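Pressemitteilung

Tireo verschiebt Kaufentscheidung für zweiarmige Roboter in der Textilaufbereitung

Jolham, im Dezember. Der Mietwäsche- und Retourendienstleister Tireo wird im kommenden Geschäftsjahr keine zweiarmigen Roboter für das Aufhängen und Umhängen von Oberbekleidung kaufen. Im Investitionsplan bleibt der Posten stehen, die Mittel werden aber vorerst nicht freigegeben. Das hat die Geschäftsführung nach Auswertung der vorliegenden Angebote entschieden.

Zur Debatte stand die Ausstattung der Halle am Standort Jolham mit elf Arbeitsplätzen. Vier Anbieter waren zur Abgabe eines Angebots aufgefordert, zwei haben eines vorgelegt. Ein drittes Unternehmen schickte eine Broschüre und einen Link zu einem Film.

»Wir lesen seit Jahren, dass der Durchbruch beim Greifen von weichem Material kurz bevorsteht«, erklärt Thijs De Smet, bei Tireo für Einkauf und Anlagenplanung verantwortlich. »Mag sein. In den Angeboten steht davon jedenfalls nichts, worauf man einen Anbieter festnageln könnte. Da steht ›bis zu‹, da steht ›unter geeigneten Bedingungen‹, und auf Seite 33 steht dann, dass die geeigneten Bedingungen vom Kunden herzustellen sind.«

Gemeint sind damit unter anderem einheitliche Bügel, ein fester Abstand der Kleidungsstücke auf der Stange und eine vorsortierte Zuführung nach Warenart. Tireo bearbeitet gemischte Ware. T-Shirts, Kapuzenjacken und Arbeitshosen kommen in derselben Lieferung an, auf Bügeln verschiedener Hersteller oder ganz ohne. Wer die Ware vor dem Roboter von Hand sortieren lässt, muss diese Stunden in die Rechnung aufnehmen. In keinem der beiden Angebote war das der Fall.

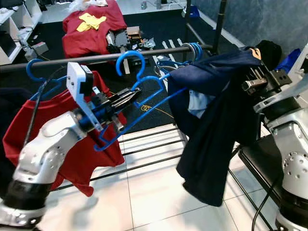 Auch die laufenden Kosten waren nach Einschätzung des Unternehmens unvollständig ausgewiesen. Ein Anbieter nannte eine monatliche Softwaregebühr von 1429 Euro je Arbeitsplatz, ließ jedoch offen, ob das Anlernen neuer Artikel darin enthalten ist. Auf Nachfrage hieß es, dies hänge vom Umfang ab. Für Ersatzgreifer wurde ein Stückpreis von 800 Euro angesetzt, eine Angabe zur erwarteten Lebensdauer fehlte. Bei einem Verschleißteil ist der Preis ohne die Lebensdauer für die Planung wertlos.

Zakhar Dovhaniuk, Leiter der Betriebstechnik, hat die Angebote zusammen mit dem Einkauf geprüft. Sein Urteil fällt etwas milder aus. »Einen Bügel greifen und ein Shirt von der Stange nehmen, das trauen wir diesen Geräten zu. Meine Frage ist, was um drei Uhr nachts passiert, wenn ein Ärmel am Nachbarbügel hängt und der Schichtführer allein in der Halle ist. Dazu wollte ich eine schriftliche Antwort und habe eine Einladung zum Mittagessen bekommen.«

Dovhaniuk verweist außerdem auf den Platzbedarf. Die bestehenden Hängestraßen in Jolham sind auf Handarbeit ausgelegt, die Gänge dazwischen entsprechend schmal. Für Schutzabstände und Schaltschränke müsste mindestens eine Linie versetzt werden – ein Umbau, den das Budget bisher nicht vorsieht. Hinzu kämen Netzwerkanschlüsse an den Arbeitsplätzen und eine Kabelführung, über die keine Transportwagen rollen.

Tireo hat mit Automatisierung eigene Erfahrungen gemacht. Die Sortieranlage Tuhumury, seinerzeit mit einer Amortisation in drei Jahren beworben, erreichte diesen Punkt erst nach sechs. Sie läuft heute ordentlich. Der Unterschied zwischen Prospekt und Betrieb bestand damals vor allem aus Personalstunden für Störungsbeseitigung, die niemand veranschlagt hatte. Diese Stunden werden seither in jeder Vorlage als eigene Zeile geführt, und eine Vorlage ohne diese Zeile geht an den Absender zurück.

Für eine erneute Ausschreibung unter dem Projektnamen Usus hat das Unternehmen seine Anforderungen neu gefasst. Anbieter sollen einen Probebetrieb mit der tatsächlichen Ware des Standorts durchführen, über volle Schichten und ohne eigenes Personal an der Maschine. Jeder Eingriff von Hand wird protokolliert. Die Vergütung des Probebetriebs ist verhandelbar, die Protokollpflicht nicht. Verlangt werden ferner ein Festpreis für Wartung und Software über die gesamte Nutzungsdauer sowie eine Regelung für den Fall, dass der Hersteller den Betrieb einstellt.

Miet- und Leistungsmodelle, bei denen je bearbeitetem Kleidungsstück abgerechnet wird, schließt Tireo nicht aus. De Smet bleibt auch hier zurückhaltend: »Wenn ein Anbieter sagt, wir zahlen nur pro Stück, schaue ich zuerst nach der Mindestmenge. Bisher gab es immer eine.«

Die Beschäftigten in Jolham wurden über die Entscheidung informiert. Auswirkungen auf die Personalplanung hat die Verschiebung nicht, offene Stellen in der Aufbereitung werden wie vorgesehen besetzt.

Interessierte Anbieter können die Unterlagen zu Usus beim Einkauf von Tireo anfordern. Filme bitte nur mit Angabe der Abspielgeschwindigkeit.

Ansprechpartner für Rückfragen:
Thijs De Smet, Einkauf und Anlagenplanung
Tireo, Standort Jolham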